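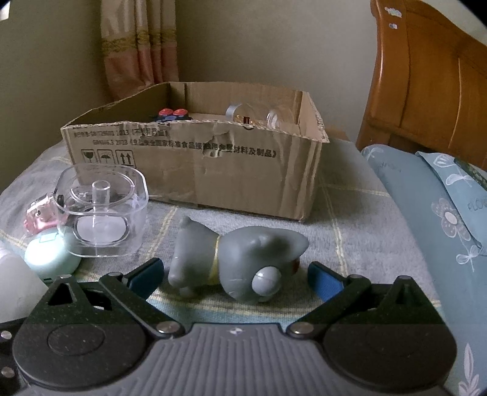

Parviz Hosseinzadeh reckons the small-parts bench will be down to one person a shift by next October, and he would sooner be told so than read it on the noticeboard. He rang this morning while I was clearing up from lunch yesterday, and we talked about work for most of an hour.

December 26, 2018. Day off from Skoser, but I did my gripper practice at home anyway. Seven grasps on the grey rubber animal. Soft things are harder than I expected. If you squeeze the way you would with your own fingers you end up pushing it along the sheet, so you have to come down lower and close slowly.

At the Emville site we used to sort returns by hand, 466 items on a good shift, mixed small goods out of cartons. Since the Ramell arms came in, the target for the bench is 300 and the arms take whatever is boxed or square. We get what's left. Round jars, toys, anything clear. So the number went down and the shift feels longer, with no easy ones in between to rest your head on.

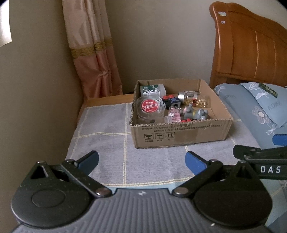 Jar of beads, fidget cube and the rest, still in the carton.

Tahmineh likes the new set-up. Her wrists were bad in the spring and now she records grasps three days a week and gets the same rate of pay. Hammad asked to go back to the dock. He said he didn't mind the machines, he minded having a screen tell him his grip was poor. I can see both sides of it. I like the recording work, though I miss the talk across the bench – with the gripper you have to watch what you're doing the whole time.

Maarten has put up the new roster, and there are 32 of us on it, same as before. The trainer's allowance is still not sorted. Must ask him about that, and whether practice at home goes down as hours.

Parviz is going to put in for the maintenance course. I told him I'd think about it too. The forms are in the break room.

Trouble with jar lids again, they slip on the blue pads. Try from the side tomorrow. Leftovers for tea, then bins out.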